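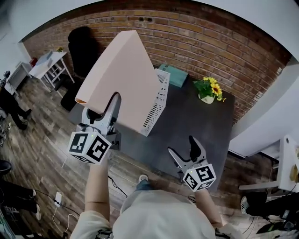
O segundo período do projeto dos trilhos de Skerberg terminou em fevereiro, e escrevo este relatório para a direção da Fundação Gunton. Foram abertos 900 metros de trilho novo entre a cabana e a linha de descida. O painel cor de pêssego, dobrado quase como um telhado, tem uma parte plana em cima e uma parte comprida que desce à frente. Falta ainda escolher o material definitivo.

**Inscrições.** Recebemos 267 inscrições para a prova de enduro e 334 para o passeio das famílias. O limite do passeio era mais baixo no plano inicial, e o Harsh Nishad pediu ao município a alteração da licença. A resposta ainda não chegou.

**Segurança.** A Notburga Camenzind percorreu a descida com os socorristas e marcou três curvas que precisam de rede. Duas já têm rede – a terceira espera pelo degelo, porque os postes não entram no solo.

**Despesas.** O transporte das bicicletas, feito pela Sasham, ficou acima do previsto. Peço autorização para usar nesta rubrica o saldo da sinalização.

No próximo período vamos fechar o percurso infantil e testar a cronometragem.

Mathias Mayrhofer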